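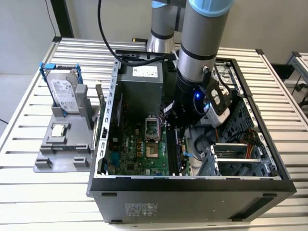

안 쓰는 전자제품은 왜 서랍에서 나오지 않을까
생활환경과 소비 수업 기말 프로젝트 보고서

공유 11 댓글 2

이 주제는 솔직히 제 방 서랍에서 시작됐어요. 학기 초에 충전기를 찾다가 고등학교 때 쓰던 폰, 줄이 한쪽만 들리는 이어폰, 어디에 꽂던 건지 기억도 안 나는 어댑터가 우르르 나왔거든요. 그걸 전부 다시 넣고 서랍을 닫았습니다(힘을 좀 줘야 닫혀요). 그러고 나서 수업에 갔는데 마침 교수님이 기말 주제로 "집 안에 머무는 물건"을 하나 골라 오라고 하셔서, 이거다 싶었죠.

같이 한 사람은 Wenjie Xie입니다. 같은 기숙사 옆 동에 살고 통계를 저보다 훨씬 잘해요. 저는 인터뷰하고 글 쓰는 쪽, Wenjie는 설문지 짜고 표 만드는 쪽으로 나눴는데 나중에는 둘 다 그냥 새벽까지 같이 앉아서 다 했습니다. 보고서 말투는 편하게 써도 된다고 하셔서 정말 편하게 쓸게요!

1. 무엇을 알고 싶었나

처음에 잡은 질문은 "학생들은 고장 난 전자제품을 어디에 버리나"였어요. 그런데 친구들한테 먼저 물어보니까 대답이 죄다 "안 버리는데?"였습니다. 버리는 장소를 물으려고 했는데 버리질 않는다니 질문을 바꿀 수밖에 없었어요. 그래서 최종 질문은 이렇게 됐습니다. 안 쓰는 전자제품을 왜 계속 가지고 있는가, 그리고 어떤 계기가 생기면 내보내는가.

대상은 우리 학교 기숙사와 근처 원룸에 사는 학생으로 잡았습니다. 본가에 있는 물건은 빼고 지금 사는 방에 있는 것만 답해 달라고 했어요. 이 조건을 넣을지 말지로 Wenjie랑 꽤 길게 다퉜는데, 본가까지 넣으면 부모님 물건이 섞여서 누가 안 버린 건지 알 수가 없더라고요. 대신 "본가로 보냈다"는 선택지는 남겨 뒀습니다. 이 선택지가 나중에 아주 중요해져요.

2. 어떻게 조사했나

설문은 온라인으로 돌렸고 응답은 336개를 받았습니다. 학과 단톡방, 기숙사 게시판, 동아리 공지까지 염치없이 다 올렸어요. 상품은 없었습니다. 예산이 없어서요... 그래도 이만큼 답해 준 걸 보면 다들 자기 서랍에 할 말이 많았던 모양이에요.

인터뷰는 따로 했습니다. 설문 끝에 연락처를 남긴 사람 중에서 11명을 만났고, 한 번에 길게는 한 시간까지 이야기했어요. 되도록 전공이 겹치지 않게 골랐는데 그래도 공대 쪽이 많습니다. 녹음은 동의를 받고 했고, 받아 적은 다음 지웠어요.

그리고 학교 밖에서도 두 군데를 찾아갔습니다. 하나는 후문 쪽 수리점 Serex, 다른 하나는 중고 물품을 받아서 다시 파는 가게 Tindlow예요. 처음에는 구청 수거 담당 부서도 가려고 했는데 시험 기간이랑 겹쳐서 못 갔습니다. 이건 지금도 아쉬워요.

3. 서랍 속에는 뭐가 있었나

예상대로 휴대폰이랑 케이블이 제일 많았습니다. 그다음이 이어폰, 보조배터리 순서였고 노트북은 생각보다 적었어요. 데스크톱 본체를 가지고 있다는 사람도 있었는데, 이 사람들은 거의 다 책상 밑이나 옷장 아래 칸에 둔다고 답했습니다. 크니까 서랍에는 못 들어가죠. 재미있는 건 본체를 가진 사람들이 "보관 중"이라는 말을 유독 많이 썼다는 거예요. 폰은 "그냥 있다"고 하고 본체는 "보관한다"고 합니다. 부피가 커지면 동사가 달라지나 봐요.

케이블은 따로 한 절을 써도 될 정도였어요. 케이블을 버려 본 적이 있냐고 물었더니 인터뷰한 사람들 대부분이 잠깐 멈칫했습니다. 한 명은 "케이블은 버리면 꼭 다음 주에 필요해진다"고 했고, 다른 한 명은 케이블만 담는 신발 상자가 있는데 그 상자에서 뭘 꺼내 쓴 적은 한 번도 없다고 했어요. 저도 그 상자 있습니다. 저는 과자 통이에요.

4. 왜 안 버리는가

설문에서는 이유를 여러 개 고를 수 있게 했습니다. 가장 많이 나온 답은 "언젠가 쓸 것 같아서"였어요. 절반이 넘는 사람이 골랐습니다. 그런데 같은 사람들한테 "최근 일 년 안에 다시 쓴 적이 있느냐"고 물으면 대부분 없다고 답했어요. 이 표를 만들면서 Wenjie가 한참 웃었습니다.

두 번째로 많은 이유는 개인정보였습니다. 사진이랑 메시지가 남아 있을 것 같은데 켜지지를 않으니까 지울 수도 없고, 그래서 못 내보낸다는 거예요. 이건 휴대폰에서 압도적이었고 노트북이랑 본체에서도 꽤 나왔습니다. 인터뷰에서 들은 말 중에 기억에 남는 게 있어요. "켜지면 지우고 버릴 텐데, 켜지면 그냥 쓰죠." 반박을 못 하겠더라고요.

세 번째는 방법을 모른다는 답이었습니다. 기숙사 분리수거장에 소형 전자제품 수거함이 있는데도 존재를 모르는 사람이 많았어요. 제가 직접 가 보니까 수거함이 계단 뒤쪽 안 보이는 곳에 있고, 앞에는 접힌 상자가 잔뜩 기대어 있었습니다. 이러면 알아도 못 쓰죠. 위치를 물어보려고 관리실에 두 번 갔는데 처음에는 점심시간이라 문이 닫혀 있었어요.

그리고 설문 보기에는 없었는데 인터뷰에서 계속 나온 이유가 하나 있습니다. 정이 들어서. 처음으로 자기 돈으로 산 폰이라든가, 수험 생활 내내 쓴 태블릿 같은 거요. 경영학과 학생 한 분은 아르바이트로 산 첫 노트북을 수건에 싸서 여행 가방 안에 넣어 뒀다고 했어요. 우리가 보기를 만들 때 이걸 빼먹은 게 제일 큰 실수입니다. "기타" 칸에 비슷한 말을 적어 준 사람들이 있어서 그나마 알아챘어요.

5. 그럼 언제 내보내는가

답은 이사였습니다. 너무 당연해서 좀 허무한데 정말 그래요. 퇴사 기간, 방 계약이 끝날 때, 휴학하고 짐을 뺄 때. 전자제품을 내보낸 경험이 있는 사람은 거의 이때 했다고 답했습니다. 6월이 되면 기숙사 분리수거장이 난리가 나는 것도 같은 이유겠죠.

그런데 이때 가장 많이 고르는 방법이 아까 말한 "본가로 보냈다"예요. 그러니까 물건이 없어진 게 아니라 서랍 주소만 바뀐 겁니다. 우리는 이걸 '서랍 이동'이라고 부르기로 했어요(발표 때 교수님이 이 말을 좋아하셨습니다, 자랑이에요). 인터뷰에서 본가로 보낸 물건이 지금 어떻게 됐는지도 물어봤는데, 안다고 답한 사람이 별로 없었어요. 한 분은 그 자리에서 어머니께 전화를 걸었고, 그대로 있다는 답을 들었습니다.

6. 가게 두 곳에서 들은 이야기

Serex 사장님은 인터뷰 내내 손을 안 멈추셨어요. 저는 옆에 간이 의자를 놓고 앉아서 받아 적었습니다. 사장님 말씀으로는 학생들이 고치러 오는 경우보다 "고칠 만한지" 물어보러 오는 경우가 많대요. 수리비를 듣고 나서 도로 가져가는 사람도 많고요. 왜 두고 가지 않느냐고 물었더니 "내 것 같으니까 그렇지" 하셨습니다. 짧은데 4절 내용이 다 들어 있는 말이라 노트에 크게 적어 놨어요.

데스크톱은 사정이 조금 다르다고 하셨습니다. 본체는 통째로는 낡아도 메모리나 저장 장치를 빼서 다른 데 쓸 수 있으니까 부품 단위로 생각하는 사람이 많다는 거예요. 반대로 요즘 얇은 기기들은 열어도 따로 뺄 게 별로 없어서 통째로 살거나 통째로 끝난다고요. 저는 컴퓨터 안을 제대로 본 적이 없어서 이 부분은 Wenjie가 옆에서 통역(?)을 해 줬습니다.

Tindlow는 분위기가 완전히 달랐어요. 옷이랑 그릇이 주력이고 전자제품은 한쪽 선반에만 있습니다. 직원분이 전자제품은 받기 전에 꼭 켜 본다고 하셨어요. 켜지지 않으면 돌려보내고요. 그래서 학생들이 들고 왔다가 다시 들고 가는 일이 자주 생긴대요. 이것도 결국 서랍 이동이네요. 저희가 갔을 때도 전기 주전자를 든 분이 계산대에서 콘센트를 빌려 확인하고 계셨는데, 잘 켜져서 제가 다 기뻤습니다.

7. 작은 실험

조사만 하면 심심해서 실험도 했습니다. 제가 사는 동의 이름이 Purnia관인데, 로비에 종이 상자를 하나 두고 "안 쓰는 케이블만 넣어 주세요"라고 써 붙였어요. 이름표에는 Xia 상자라고 적었습니다. 특별한 뜻은 없고 옆에서 누가 틀어 놓은 노래 제목에 들어 있던 단어예요. 기간은 이 주로 잡았습니다.

첫날에는 아무것도 안 들어왔어요. 저는 강의 끝나고 갈 때마다 들여다봤고 좀 우울했습니다. 그래서 다음 날 제 과자 통에 있던 케이블을 먼저 넣어 놨어요. 연구 윤리상 이래도 되나 싶어서 여기 밝혀 둡니다. 그런데 그다음부터 갑자기 차기 시작했어요! 누가 먼저 넣은 게 보이면 따라 넣기 쉬운가 봐요. 물론 시험 끝난 시기랑 겹쳐서 그랬을 수도 있고, 비교할 상자를 따로 두지 않았으니 이걸로 뭘 증명했다고는 못 하겠습니다. 다음에 하면 다른 동에 빈 상자를 하나 더 둘 거예요.

케이블만 받은 이유도 적어야겠네요. 개인정보 걱정이 없는 물건이라서 골랐습니다. 폰도 같이 받자는 의견이 있었지만 로비에 남의 폰이 쌓이는 걸 책임질 자신이 없었어요. 보조배터리는 화재 위험 때문에 안내문에 빨간 글씨로 넣지 말라고 썼는데, 그래도 하나 들어와서 바로 꺼내 배터리 수거함에 옮겼습니다.

8. 부족했던 점

설문 응답자가 한쪽으로 쏠렸어요. 제 친구, Wenjie 친구, 그 친구의 친구들이니까요. 기숙사생이 원룸 사는 학생보다 훨씬 많은 것도 문제입니다. 기숙사는 이사를 자주 하니까 이사가 계기라는 결과가 실제보다 세게 나왔을 수 있어요.

또 하나, 사람들이 자기 방에 뭐가 있는지 기억으로 답했다는 점입니다. 인터뷰하다가 서랍을 직접 열어 본 분들은 하나같이 설문에 적은 것보다 많이 나왔어요. 사진을 찍어서 보내 달라고 할까도 했는데 남의 방 서랍을 보여 달라는 게 좀 그렇더라고요. 이건 방법을 더 고민해야 합니다.

보기에 "정이 들어서"를 안 넣은 건 위에서 썼으니까 또 혼내지는 말아 주세요.

9. 제안

학교에 하고 싶은 말은 이겁니다. 수거함을 보이는 데로 옮겨 주세요. 퇴사 기간에는 로비에 임시 수거함을 두고, 켜지지 않는 폰의 저장 장치를 어떻게 처리하는지도 안내문에 한 줄 써 주면 좋겠습니다. 인터뷰한 분들 중에는 그것만 알면 당장 내놓겠다는 사람도 있었어요.

케이블 상자는 조사가 끝난 뒤에도 그대로 뒀습니다. 가끔 누가 필요한 걸 꺼내 가기도 하는 모양이에요. 원래 모으려고 만든 건데 나눔 상자가 되어 버려서, 안내문도 "넣어도 되고 가져가도 됩니다"로 바꿨습니다. 제 과자 통은 비었고 지금은 과자가 들어 있어요. 고등학교 때 폰은 아직 서랍에 있습니다. 방학에 본가 갈 때 가져갈 생각이에요.

설문에 답해 주신 분들, 서랍까지 열어 주신 분들, 바쁜데 의자 내주신 Serex 사장님과 Tindlow 직원분께 감사드립니다. 설문지 원본이랑 표는 Wenjie가 정리해서 수업 게시판에 올려 두었어요.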